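Workshop notebook, Friday, parcel bench

Coffee first, then the Triltska sorter, which has been sulking since we moved it next to the roller door. I ran 400 dummy items through it this morning (mostly padded mailers, a few flats, that box of old greeting cards we keep for the purpose) and it kicked 20 of them into the reject bin. Better than Tuesday's lot! But I was hoping for single digits, and the rejects were nearly all the same sort of thing: shiny satchels where the barcode label sits across a seam.

So I spent a good hour playing with the lamp angle. Straight down is hopeless on anything glossy. Tilting it toward the belt side helped a fair bit, and sticking baking paper over the diffuser helped even more, though it smells a bit odd once the lamp's been going for a while and I wouldn't leave it like that over lunch. Proper frosted sheet is on the shopping list. If anyone is passing the plastics place near Renenden depot, grab an offcut, A3 or bigger, and keep the receipt please.

Other thing: the Enon label printer is feeding skewed again. Cleaned the roller with metho, reseated the roll, and it was good for 8 labels before it started wandering to the left. I reckon the spindle is worn. There's a spare in the grey drawers, I think, under the date stamp pads, unless it went out to the Renenden counter with the other bits.

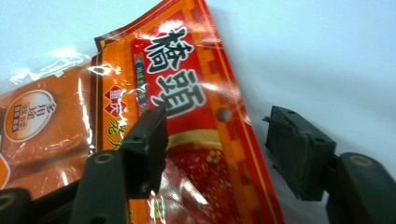 After lunch: the counter trial

The idea for the Renenden counter is that people drop their own prepaid parcels on the scale, it reads the postcode, and a receipt pops out. Lovely when it works. The scale is fine, within a couple of grams of the brass weights every time. The trouble is the postcode reader, which goes by the biggest printed number it can find, so a recycled carton with a phone number on the side gets sent who knows where. I got it to tell me a shoebox was bound for the Northern Territory, and the address on it was two streets away.

Tried Tan's settings file (version 4, the one with the tighter address window) and that sorted out the cartons, but now it misses handwriting that runs downhill. Mine, mostly. I've saved both files in the shared folder and put a note in each, so please don't rename them again!

Still to do:
Swap the spindle on the Enon and print a full roll.
Rerun the dummy items with the lamp tilted and no baking paper, so we've got a fair comparison.
Ask Renenden what colour satchels they sell most of. I'm guessing red but I'd like to know before I fiddle with exposure.
Find the other brass weight, the little one.

Left the sorter switched off at the wall, key's on the hook.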